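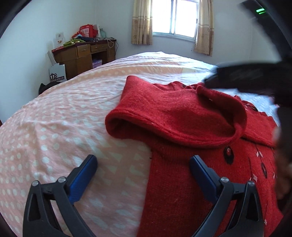 Diễm Phùng, Projekt Skandham · 9. Januar 2020

4.2 Falten von Strickwaren

Abb. 3: Rote Strickjacke auf einem Bett, ein Ärmel liegt schräg über dem Vorderteil.

Von den untersuchten Hausarbeiten ist das Falten am weitesten von einer brauchbaren Automatisierung entfernt. Der Datensatz umfasst 2429 Faltvorgänge an 50 Kleidungsstücken, davon 14 aus Strick. Handtücher legt das Verfahren meist sauber zusammen. Bei Strickjacken scheitert es häufig schon am ersten Ärmel: Das Bündchen rollt sich ein (Abb. 3), und die Schätzung der Stoffkante wird unzuverlässig. Knöpfe, die teilweise unter dem Ärmel liegen, erschweren die Zuordnung der Vorderteile. Auf weicher Unterlage verschiebt sich zudem das Laken mit. Für den Einsatz im Haushalt reicht das derzeit nicht aus.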